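Why does the bathroom sink get grubby when all we put in it is soap and water?

I used to wonder this every time it was my turn to clean ours. It's a thing for WASHING, so shouldn't it wash itself? Well, no, and the reason is quite interesting (and a bit yucky, which is my favourite kind of interesting).

Start with soap. Most tap water has tiny bits of rock dissolved in it, far too small to see. They come from the ground the water trickled through before it reached your house. If your water has a lot of them, we call it hard water. When soap meets hard water, some of it turns into a dull, sticky stuff called soap scum. Add toothpaste spit and the dirt from your hands, and you've got a thin grey layer that clings to the bowl.

So the first job is to get the bottles off the rim. Puddles hide underneath them, and it's no good wiping round the edges. I know, I've tried.
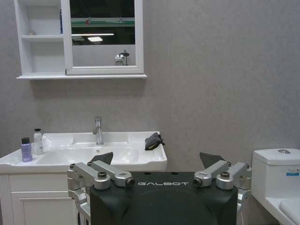 Shobha Chowdary: My two always ask why they can't just rinse it with the tap. What should I tell them?

Good question! Rinsing takes away the loose bits, but scum holds on tight. You need rubbing to break its grip. A cloth is covered in lots of little threads, and each one scrapes a tiny bit and carries it off.

Once the bottles are up on a shelf, you've got room to work. Keep a cloth folded by the basin and you're much more likely to use it, I promise. Mine used to live in a cupboard downstairs and I hardly ever fetched it!
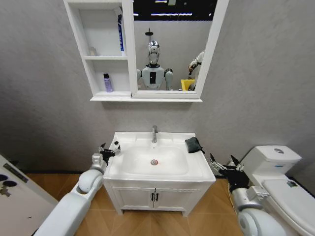 Page last changed: November

Now for the orange stuff. Have you ever seen a rusty-looking ring by a plughole? Some water carries a little iron, and some plugs have metal parts that slowly rust. Iron plus water plus air makes rust, the same as on an old bike left out in the rain. It gathers in the gap round the plug, where water likes to sit, and sometimes it leaves a streak on the white part too.

Wipe from the top down. Do the rim first, then the sides, and finish at the plughole, so the dirt travels towards the drain. Little holes near the top are called the overflow. They let water escape if somebody leaves the tap running with the plug in, so give them a wipe as well.

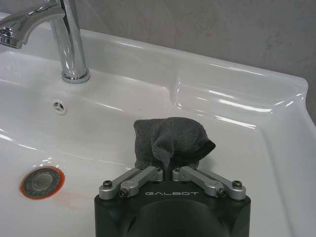 Can you use lemon juice on the orange bits, my nan says it works?

Your nan is right, it often does. Lemon juice is an acid, and acids can loosen rust. Ask a grown-up first, keep it off the shiny tap and out of your eyes, and never mix it with any cleaner from a bottle. Rinse it all away with plenty of water when you've finished, then wring out the cloth and hang it up to dry.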